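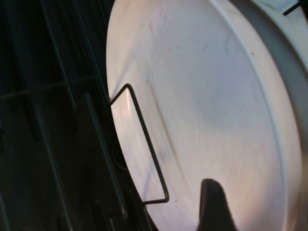 Search this site Enter keywords

Good evening, everyone, and thank you for having me back at Civetby. I'm Kamlesh Tripathi, and tonight I'd like to talk about family recipes – how we lose them, and how we might hang on to a few.

(Pause. Let the latecomers find a chair.)

My aunt in Kandpal cooked for 49 years and never wrote down a word. I rang her every week one September with a pencil ready, and all I got was "enough flour".

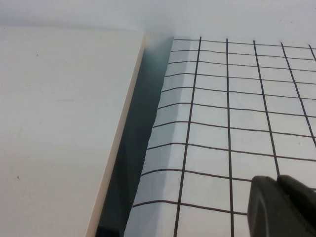 Pale panel, edge on

So start with one dish. Cook it beside the person, and weigh their handfuls before they go in the bowl. Devendra Rawat did this with his mum's dal and it took him five tries, bless him! 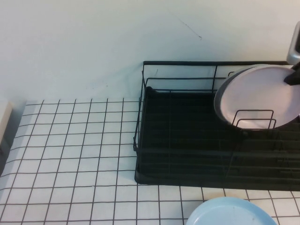 The rack in the counter corner

(Pass the notebook round.)
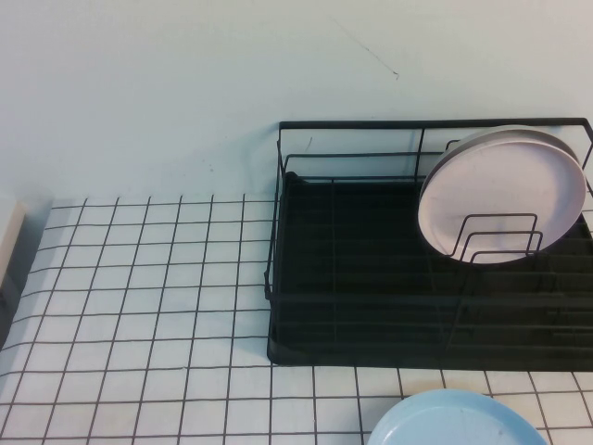

Write down who the dish was for, too, and what colour it was when it was ready. Add the little things, like which plates came out for it – a pale pink pair like the two in the rack would bring my aunt's Sunday lunches right back to me. Then ring someone and read it to them.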